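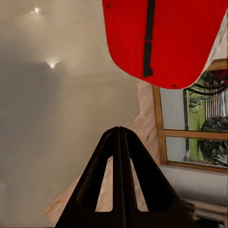

A computer rendering of a black two-fingered gripper beneath a rounded red shape.

On a Wednesday evening in November, with the heat in the old gym either off or thinking about it, the parents of Nevenwood came to hear how their children would be getting to school next year. They kept their coats on. A few had brought supper in foil, and a boy of maybe six slept through the entire thing across two folding chairs with his boots hanging off the end.

Dénes Veres, the superintendent, had a slide show ready and gave up on it after the third slide. He has been in the job four years, having taught shop and then geometry in the same district, and he has a habit of taking his glasses off when he is about to say something people won't care for. Off they came. The district, he told them, had 2379 students and a bell schedule drawn up when it had a good many more, and it could no longer find enough bus drivers to run it.

"I can keep telling you we're hiring," he said. "We are hiring. We've been hiring since I got here."

The plan he laid out is simple enough to put on a refrigerator, and plenty of families already have. The high school would start later, at 8:40. The two elementary schools would start earlier, at 7:50, and the middle school would stay put in between. The same buses, with the same drivers, could then make one more loop each morning. No route would be dropped, and the longest ride, the one that comes in from Ballenbridge along the river, would be 30 minutes shorter than it is today.

That Ballenbridge ride deserves a word, as I took it myself the next morning. The bus leaves the turnaround by the feed store in full dark. It stops at farm lanes and at the trailer court and at one mailbox that seems to belong to no house at all, and for a long stretch you hear only the heater and somebody's music leaking out of an earbud. Children who get on first have been up since five. The driver knows them all by their hats.

Fanni Kerekes has two on that bus, a third grader and a sophomore, and she is the sort of parent any district should be glad of and a little afraid of. She came to the gym with a spiral notebook. Her older child would get to sleep, she said, and she was grateful for it, truly. But her younger one would be home by 2:45 with the house empty until after five, and what was she supposed to do about that? Half the room clapped. She looked embarrassed and sat down, and then stood up again because she had forgotten her second question, which was about snow.

It is the afternoon that worries people, more than the morning. The district sent a survey home in backpacks and got 234 of them returned, some with extra pages stapled on. Over 100 families wrote that they would need somewhere for a young child to be after school. The program that exists now, in the cafeteria at Fülöp Elementary, is full and has been full since August. I went by and found the older children building a marble run out of paper towel tubes and the younger ones telling them they were doing it wrong.

Veres would like to open a second room at the other elementary school, and he has asked the board for the money to staff it. He was careful in the gym not to promise anything. When I saw him later in his office, a narrow place with a radiator that knocks, he was a bit freer. He said he had told his wife he would rather delay the whole schedule a year than send second graders home to locked doors, and she had told him to say so in public. So he has now, more or less.

Teachers are split, though kindly so. At the high school on Tudusier Road, first period has been a gray sort of hour for as long as anyone can recall, and a chemistry teacher there told me she saves anything involving flame for after ten. The coaches are less pleased. A later start means a later finish, and in the fall there is only so much daylight to practice in. The cross country team has already been asked whether it would run before school, and I gather the answer was short.

There's the matter of the teenagers with jobs, too, and of the older brothers and sisters who now get home first and put the kettle on and mind the little ones. Under the new bells they would get home last. One senior waited her turn at the microphone to say she didn't mind watching her brother, she liked it in fact, and she wanted the board to know that some families had built their whole week on it.

The board will vote after the winter break. Until then there are two more evenings planned, one in Ballenbridge, so the people with the longest drive can have the short one for a change. Kerekes says she'll be at both. She still hasn't had an answer about the snow.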